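Huvico Members' Newsletter
Clothing store notes
3 February round-up

Folding standard for the T-shirt shelves

The clothing store at Plirncombe reopened to members last month with new shelving along the long wall. Each bay is 306 mm wide between the uprights, and that one figure has set most of what follows. A medium T-shirt folded in the old manner, sleeves in and then in half, comes out wider than the bay and has to be forced in at an angle. Piles stored like that slump towards the front and the lower garments crease.

Montserrat Ponce has drawn up a replacement method and it now applies to all short-sleeved cotton tops. Long sleeves, hooded tops and anything with a lining stay on the rail until a separate note is issued.

The method is as follows. Lay the shirt face down and smooth it from the collar to the hem. Bring each side in so that the folds run parallel, with the sleeve turned back along its own panel. Take the hem up to a point just short of the collar, then fold once more. Hold the bundle by its two side corners when turning or moving it, and keep a light, even tension between the hands. Too much pull draws the top layer into diagonal creases that start at the corners. Too little lets the front flap drop in the middle and the edge goes wavy.

Printed shirts are finished with the print uppermost, so that members can read the shelf without unfolding anything. Where the lettering sits low on the body, adjust the last fold until the whole word shows.

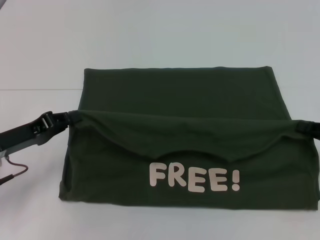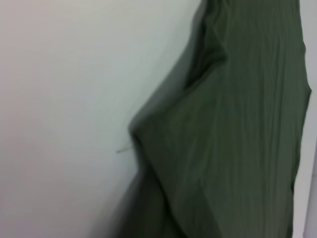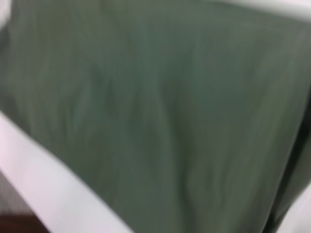
Dark green T-shirt on the table, printed "FREE!" (first picture); green fabric at close range (second and third).

STORAGE AND CARE

Dark colours need more attention than pale ones. Green, navy and black show lint along the fold lines, and shadows in the cloth can be mistaken for marks. Check under the overhead light before shelving, and turn the garment once to be certain. Creases across the body should be eased out with the flat of the hand. The steamer is for collars and hems only and must not be used over a print.

Stack no more than 8 shirts to a pile. Perla Ponce tested taller piles in August, on the old shelves, and found that the lower shirts took a hard line across the chest which did not come out without washing. Place the folded edge towards the front of the bay and the open edges to the rear.

Sizes are marked on the shelf strip. Do not pin labels to the garments. The Wunora clips bought for this purpose have been withdrawn, as they leave a pair of small dents in thin jersey.

The store now holds 59 shirts folded to the new standard. Those still in the Maldonado crates will be done as shelf space allows, beginning with adult sizes. Members returning borrowed shirts are asked to bring them back washed and fully dry, and to leave them unfolded in the returns tray.

A printed copy of the method is kept in the drawer under the folding table. Corrections should be written on the copy itself and initialled. Montserrat will include them when the sheet is next revised.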